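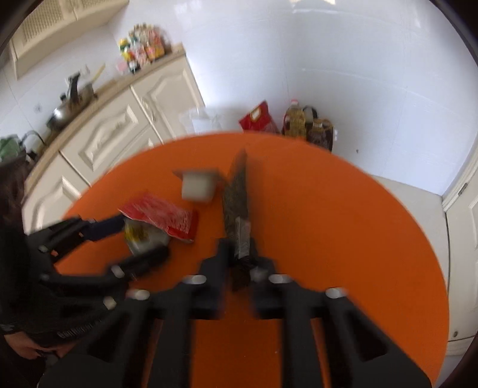
Round orange table in a tiled kitchen.

Popular Music on Record, Unit 6: How to Read a Singles Compilation
Notes by Fulgencio Ayala

Welcome back, everyone. Last time we got as far as the end of the album chapter and I kept you ten minutes over, for which I apologize, and then several of you stayed even longer to argue about side twos, for which I don't apologize at all. These notes cover this unit and a little of what I skipped. Please read them before class and bring a pencil, as we'll be marking up a track list together.

Why a whole unit on compilations?

Most of us met our favorite older groups through a collection of some kind. You saw it in a rack, or an aunt gave it to you, and for years that running order was the group as far as you were concerned. I had a cassette of the Belleck singles in my first car and to this day, when the second song ends, my ear expects the third one on that tape to begin, even though the two records were made four years apart by what was nearly a different band. So a compilation is a kind of argument about a group, made by whoever put it together, and we want to learn to hear that argument.

The Belleck case

Belleck is our main example all through this unit. For those who missed the earlier handout: five members at the start, two singers who traded verses, and a keyboard player who wrote nearly everything. They made three albums for a small label called Tapia and a good pile of singles, and then they drifted apart.

There are two collections you need to know. The first is the one Tapia put out soon after the group stopped, a single LP with twelve songs. It was pressed in an edition of 4000 and never repeated, and our library copy is number 879, stamped on the back in purple ink. (Please ask at the desk and please hold it by the edges!) The second is the double CD from Plurnura, a reissue company, which came many years later and claims to have every A side and every B side in order of release.

Play them one after the other if you can find the time. The LP gives you a cheerful pop group with one or two sad songs near the end. The CD gives you something odder: a group that was cheerful on one side of the record and quite strange on the other, over and over, from the very first single. The B side of the debut is mostly an organ and somebody counting under their breath. I love it dearly, and my wife leaves the kitchen when I put it on.

Terms to know

A side: the song the label hoped the radio would play.
B side: the song on the back. It might be an album track, a leftover, an instrumental version of the A side, or something made in an afternoon because the back of the record had to have something on it.
Double A side: both songs promoted equally, at least on paper.
Single version or edit: a shorter or remixed form of an album track. Listen for early fades and missing introductions.
Non-album single: a song that was only ever sold as a single. These are the songs most easily lost, and the main thing collectors want from a set like Plurnura's.
Matrix number: the letters and numbers scratched or stamped into the smooth part of the record near the label. Handy when the printed label is wrong.

Trouble with dates

The booklet that comes with the Plurnura set is nicely written, but its dates don't always agree with each other. The essay says the last Belleck single came out in April, just before the final tour. The track list in the back of the same booklet puts it in the autumn, after the tour was over. Both can be half right. A record could be mastered in one season, sent to radio stations in the next, and reach the shops a good while after that, and a compiler working from old paperwork may be looking at any one of those moments without knowing which.

When you meet a date, then, please write down beside it where it came from. Was it the label of the record, the sleeve, a chart, an advertisement, a fan's list, the memory of the drummer? I don't mind which one you prefer in your paper, provided you tell me. A copyright line on a sleeve is a fair starting place, but sleeves were reused, and I've been caught out by that myself more than once.

Matrix numbers help a bit. The last Tapia single carries 2493 in the run-out, and the second-to-last album has a higher number, which suggests that the song was cut earlier than anyone had supposed and sat on a shelf. We'll listen to it in class with that in mind. To my ear the drums do sound like the older records, dry and close, with none of the echo they were so fond of later on, but I may be hearing what I want to hear, and I'd like your opinion before I give you any more of mine.

Sound quality

A word about this, as it came up in the last set of papers. Some of you marked the CD down for sounding thin. It does, in places. Three of the B sides were copied from vinyl when the tapes couldn't be found, and you can hear a light crackle under the quiet parts. The Ekavbridge session tracks at the end of disc two come from a radio tape and are in mono. I'd say they are the best singing on the whole set, particularly the slow one, where the two voices come in a hair apart and stay that way right to the end.

Listening for next time

Disc one, tracks 1 to 8, straight through, without skipping the instrumentals.
The LP, side one, either at the library or from the class folder.
One of the Ekavbridge tracks, your choice, played twice.

Written work

Pick any singles compilation by a group of your choosing. It needn't be old and it needn't be one I'd like. In two or three pages, tell me what the running order makes you believe about the group, and then name one song you would move, add, or take away, and what would change if you did. Include the full track list with your source for each date. The paper is worth up to 50 points, and a good part of that is for the sources, so don't leave them for the last evening.

If your compilation has no booklet, come and see me after class and we'll find you something to work from. I have boxes of old music papers in my office and would be glad of an excuse to open them.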